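Talier posts chore results for two-armed home robot

Talier has released results from 200 hours of household trials with its two-armed robot, run in a furnished apartment in Bultum. The machine made 2287 attempts at 16 chores and finished 67 percent without help from an operator.

Rigid items such as cups and books scored highest. Soft goods remain slower. A pillow changes shape under load, so the hands grip it at both sides and the controller corrects the hold during the lift. Folding towels had the lowest completion rate.

Pendo Laizer, who led the trials, said the robot is not ready for unsupervised use. Shop-floor tests at the Mollel warehouse start in February, with shelf restocking as the first task.

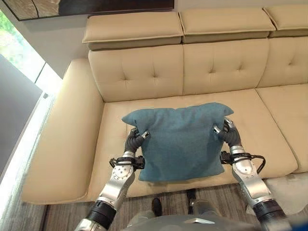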